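**Two-arm home build can't flatten a jersey on a soft seat. Fingers, camera or code?**

Posted by Venla Seppälä, June 4, 2026

Hi all! I've been putting together a pair of arms at home since February (kit arms, printed fingers, a camera on the wrist, the usual) and my big dream is laundry. I'm not even at folding yet. All I want is to get a shirt from crumpled to flat on the padded seat I use as my work surface, because my real table is buried in parts and will be for a while.

The part that's driving me nuts is the first grab. I come straight down, close the fingers, and a lot of the time I get a pinch of air or, worse, a pinch of the seat cover. I've set my grip height off the highest point of the cloth, and I'm running the descent at 60 mm per second. The wrist view when I start a run is below, cloth on the left, fingers wide open. 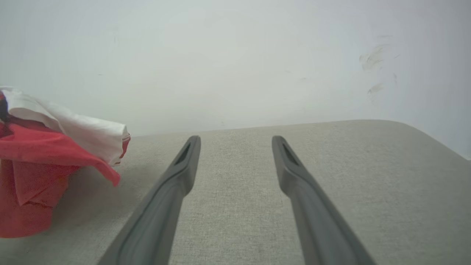 **Oona Heinonen**

Your descent is way too fast for a padded surface, I think that's most of it. Try 8 mm per second for the last bit and stop on motor current instead of height. Foam gives, so the height you measured isn't the height you get once you're pushing on it. I did the same thing on a mattress and must have burned 500 tries before I slowed it down, ugh.

Also, don't come straight down! Tilt the wrist and go in low from the side, so one fingertip slides under the cloth and the other closes on top. And pick a corner or a sleeve if you can find one. The highest point of a heap is usually several layers, so even a good grab leaves you holding a wad.

**Eino Kiiskinen**

Get a table.

**Venla Seppälä**

Ha, fair, Eino. But Oona, the tilt thing is great, thank you!! I moved the grab point to the sleeve tip and let the second arm (or a holder) pin the collar side, and then I just pull on the diagonal. Slow approach, current stop, all of it.
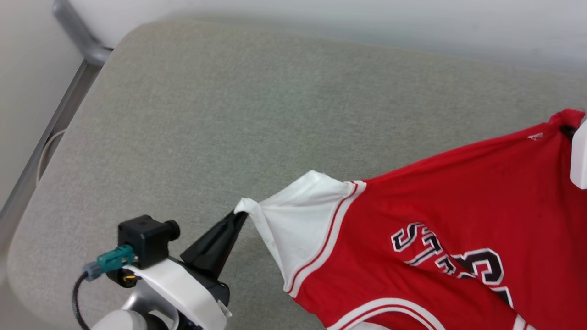
I'm still fighting how hard to pull. My limit is a raw number in the servo software (1375, don't ask me what units, I got there by fiddling) and it's fine for a jersey but I wouldn't trust it with a thin T-shirt. Does anybody set that per garment, or do you watch for slip somehow?

**Joni Lahtinen**

I set it per garment and keep a little text file. Not elegant. For slip I compare the wrist camera view before and after a tiny tug, and if the cloth moved less than the finger did, I open up and regrab. Works okay on anything with a print or a seam, pretty bad on plain black. Check your cable slack too when you go to longer pulls, mine popped a connector halfway through a run and I blamed the code all evening.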